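Home | Essays | Marriage and Media | Archive | Contact

On the Posting of Anniversaries

Readers of this journal have asked on several occasions whether my husband and I intend to resume our public anniversary messages. The matter was given proper consideration over the summer, and I am now in a position to set out our decision.

For the first years of our marriage, Subbarao and I observed the custom of the period. Each July we published a photograph, a paragraph of appreciation and a line from a song. Responses were generous. Relatives who seldom write left remarks of real kindness, and former colleagues renewed contact. I do not wish to suggest that the practice was without value.

Difficulties arose in connection with timing. My own message generally appeared before breakfast. Subbarao Nambiar is a careful writer and prefers to revise, and his would follow late in the evening. In one year the interval was noted by four separate relatives, one of whom telephoned my mother in Kestidmont to ask whether there had been a disagreement. There had been none. He was looking for a better adjective.

It was after that call that we adopted a rule of our own. No statement concerning the marriage is to be published by either party until 72 hours after the occasion to which it refers. The rule applies to anniversaries, birthdays and the fourteenth of February. It does not apply to photographs of food.

The effect has been greater than I expected. A message written three days later is shorter, and it tends to mention something that took place. My most recent draft concerned our dinner at Karunaratne, where the kitchen had run out of the dish we ordered on our first visit and the waiter recommended the lentils. It received fewer responses than any message I have published. Subbarao printed it and keeps it in his desk.

We also reviewed our use of Sudemix, the shared calendar to which we had both subscribed. Its reminders were prompt, and I have no complaint regarding the service. We found, however, that each of us had begun to rely on it for the suggestion of affection as well as the date, and two identical bouquets were delivered within the same hour. The subscription was allowed to lapse. Dates are now entered by hand on the kitchen calendar, in pencil.

Correspondents have inquired whether the same arrangement is recommended to others. I make no general recommendation. Couples who live apart, or whose families are spread across several countries, may have good reason to publish on the day itself. I would advise only that the two persons concerned speak to each other first, and that any agreement reached be written down. 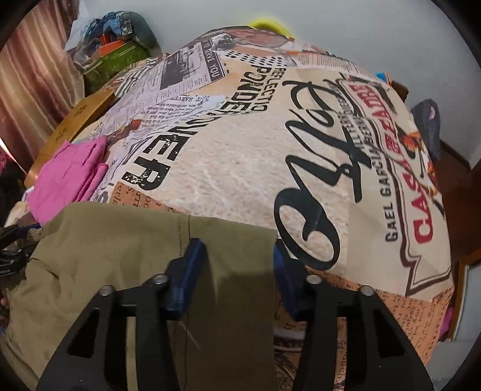

Vol. 3, No. 4

Letters on this subject are welcome and will be answered in the order received. The next entry will take up the question of shared passwords.

Nerea Palacios

Contact | Copyright Nerea Palacios, The Brerer Journal. All rights reserved. | Back to top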